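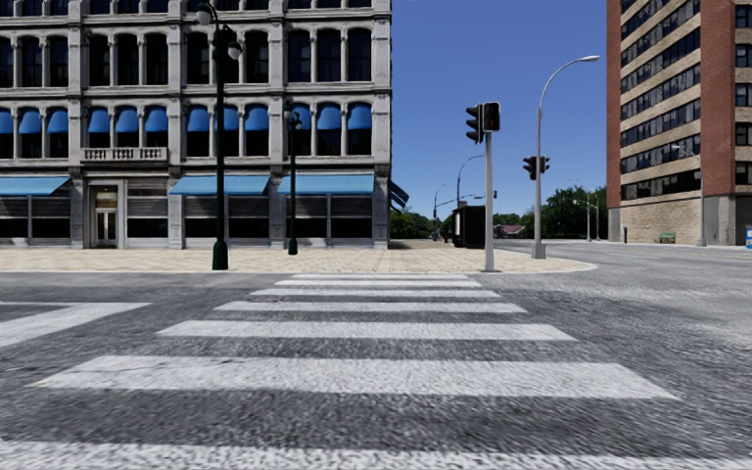

Police in Charbonneau are looking for whoever took 652 brass hose couplings from a locked storage yard behind the Gruken irrigation supply store, along with a hand truck, a box of work gloves and the store's only good broom.

The theft was reported in March, shortly before 6 a.m., when the first employee in noticed that the side gate was closed with a padlock the store doesn't own. The store's own padlock has not been found. Officers say the replacement is a newer and somewhat better model, and it has been taken as evidence.

According to a police department news release, the thief or thieves got in through the gate overnight, moved the couplings out of a metal shipping container and left by way of the alley that runs between the store and the Surnum self-storage building next door. Nothing inside the store itself was touched. A cash box with the week's coffee fund was sitting on a shelf in the container and was left where it was. The store declined to say how much was in it, but an employee described the sum as "not a temptation."

Brass theft is a familiar complaint in the county, usually involving valves, plumbing fixtures and the occasional cemetery vase. Scrap buyers pay by weight, and a coupling is small, heavy and hard to tell from any other coupling. The ones taken from Gruken are an exception. They were made to order for a customer in the wrong thread size and fit almost nothing sold in North America. They had been in the container for four years while the store and its supplier exchanged letters about who should pay for them.

Police would not say whether they think the thief knew this.

"We are treating it as a theft of merchandise," a department spokesperson said. "Whether it was good merchandise is between the owner and the insurance company."

The insurance company has been notified. The store's manager said an adjuster had come by, looked into the empty container for a while and asked for paperwork showing what the couplings were worth. The paperwork exists, the manager said, but most of it consists of the store insisting that they were worth nothing.

The couplings were packed in cardboard cartons marked with the Zekwood label, which is the house brand the supplier uses for hose fittings. Each piece has a small Z stamped on the collar. Police have sent a photo of the stamp to scrap yards in the county and the two counties to the south, and are asking buyers to look for it before anything goes into the crusher.

Moving that much brass would have taken some effort. Investigators believe the hand truck was used for most of it, judging by the wheel marks in the gravel, and that the job took several trips between the container and a vehicle parked in the alley. The hand truck has a bad left wheel that squeals. Three people living across the alley told police they heard squealing on and off between 2 and 3 in the morning. One assumed it was a raccoon. One assumed it was the neighbor. The third was the neighbor, who said he had gone to the window to see who was making all that noise and had been unable to see a thing, the alley light having been out since before the holidays.

The city's public works department said it had an open ticket for the light.

A security camera on the Surnum building covers part of the alley. It recorded a light-colored pickup or van passing at 1:52 a.m. and what may be the same vehicle leaving at 3:20 a.m., riding noticeably lower. The license plate can't be read. Police say the recording shows at least one person walking beside the vehicle as it left, carrying a broom.

The broom has drawn more interest than anything else on the list. Officers noted that the floor of the container had been swept before the thief left, with the dust gathered in a neat pile near the door. The spokesperson said it was possible the person was trying to get rid of shoe prints. If so, the effort stopped at the threshold, and a clear set of prints runs across the gravel all the way to the alley. They were made by work boots with a worn right heel.

Store employees said the container had not been swept in some time, and that a few items thought to be lost turned up in the pile, among them a tape measure and the key to the restroom.

Investigators are also looking at two other break-ins from the same month, though they have stopped short of calling them connected. In one, a garden center on the edge of town lost a pallet of copper edging. In the other, someone cut the chain on a farm equipment lot, went in, apparently took nothing, and put a new chain on the gate. The chain and the Gruken padlock are being compared. Both are sold at every hardware store in Charbonneau, and the department said it didn't expect the comparison to settle much.

No arrests have been made. Police describe the person seen in the recording as an adult of medium build in a dark jacket and a knit cap, a description that the spokesperson conceded fits most of Charbonneau in March.

The store has since put a second lock on the gate and moved its remaining brass indoors, where it now takes up half of the break room. The manager said employees had been understanding, apart from the matter of the chairs. A new broom has been bought. By general agreement it isn't as good.

Anyone offered a large number of brass couplings at an attractive price is asked not to buy them, and to write down a license plate number if it can be done safely. People who live or work near the alley are asked to check doorbell and dashboard cameras for anything recorded between 1:30 and 3:30 a.m. Tips can be left with the Charbonneau police property crimes desk in person or by phone, and callers don't have to give their names.

Gruken is offering a reward of store credit for information leading to the return of the hand truck. There is no reward for the couplings.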